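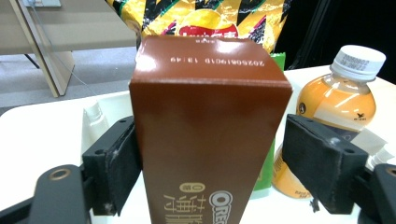
Kulap Sukprasert thought we should swap the pads now and stop arguing about it, because once foam gets scuffed at the corner it only goes one way, and she'd sooner lose a morning to glue than a week to dropped boxes. That's how we started, before I'd even found a pen, so these minutes (mine again!) pick up from there.

Gripper upkeep, Zomotholm bench group

1. Pads
We talked about the foam for ages. The left pad has those white specks of wear down near the lower corner and the right one has light scratches on its upper face, and I said I could live with both for another round. Kulap couldn't. We went back and forth and she won, mostly – new pads go on both fingers together, never one side alone, and I keep the old pair in a bag in case the new foam grips differently. Gostico quoted us 14 days on the dense foam, and I'm ordering enough for three changes.

There's also a thin dark string hanging off the bottom of the right pad. No idea if it's a thread of something or a bit of old adhesive. I'll snip it and look behind the pad when it comes off.

2. Screws and bushings
The small screws in the fingers get checked at every pad change from now on. Hand tight with the short driver, please, I've already had to dig out one rounded head and I didn't enjoy it. For the brass-colored bushings in the arms I wanted a drop of oil and Kulap wanted them left dry and wiped, as the Wongsuwan bench does with theirs. We didn't settle it. Dry until she's asked them what happens after a few months.

3. Opening width
I set the stop to 110 mm back in June and it has crept since. Someone asked if the linkage is worn or if the stop just slips, and I think it's the stop, but I haven't had it apart. I'll take it down and put a mark across the stop and the arm with the paint pen, so we can see at a glance if it moves again. After that, zero the reading in Grukico with the fingers fully closed, not resting on anything. I skipped this last time and spent a whole afternoon confused, so learn from me!

4. Logbook
We've got almost 600 closes written down since the last service and then a gap where we all stopped writing. Kulap asked for one line per session: pads, screws, stop, initials. Agreed, and the sheet lives on the hook by the door.

5. To do
Me: order foam, take down the stop and re-mark it, deal with the string.
Kulap: ask Wongsuwan about the bushings, print the new log sheet.
Whoever has the 18 mm scraper: bring it back, the old adhesive won't come off without it.

Next meeting once the foam is here.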